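Garment Handling Collection Enters Second Phase at Pluvurthorpe

The Carrillo Laboratory has begun the second phase of its garment handling collection at the Pluvurthorpe site. The work supplies recorded examples for Garel, the laboratory's learning system for folding, moving and stacking clothes. It is carried out jointly with Gidia, which provides the hand-held grippers and maintains the recording software.

The first phase was limited to towels and pillowcases. Staff found that the system learned these flat, regular items within a reasonable period but performed poorly when given clothing with legs, sleeves or waistbands. The second phase therefore concentrates on trousers, shirts and light jackets, in both folded and unfolded states.

Each operator holds a gripper fitted with a camera and performs the task by hand at an ordinary working pace. A single recording covers one complete action, such as picking up a folded garment and setting it down on a stack. Operators have been asked to keep to one action per recording, as longer sequences proved difficult to divide afterward. 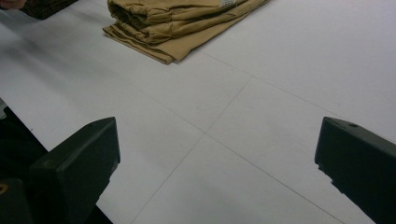 Eight operators have been trained for the current phase. The target is 200 accepted recordings for each garment type, and no recording may exceed 30 seconds. Recordings are reviewed on the Friday of each week. Those in which the garment is dropped are kept and marked separately, and they do not count toward the target.

Xóchitl Zavala, who supervises the collection, has asked that starting positions be varied more widely than they were in the first phase. "We had a great many towels placed squarely in front of the operator," she said. "The system came to expect that. A garment should sometimes be far away, sometimes at an angle, and sometimes close to other things on the table."

Operators are also reminded of the following points, which were raised at the April review. The fingers should be fully open before the approach begins. Garments should be refolded between recordings, and small differences in the fold are welcome. Tags and labels are to be left in place. Any change to the table or the lighting must be entered in the session log before recording resumes.

Boris Zupan is responsible for the session log and for the calibration of the grippers. Grippers that have been dropped or disassembled must be returned to him before further use. Two sessions in the first phase had to be discarded after a camera mount worked loose during recording.

Staff from other groups who wish to be trained as operators may apply through their section heads. Training takes one afternoon. A further notice will be issued when the collection of shirts is complete.

Comments (3)

M. in Facilities
Will the second phase include knitwear? We have a box of unclaimed sweaters that could be made available.
Reply

Boris Zupan
Knitwear is not planned for this phase, but please hold on to the box. I would like to look through it.
Reply

Second-floor reader
Does the 30 second limit include the time before the gripper starts to move? The training sheet reads both ways.
Reply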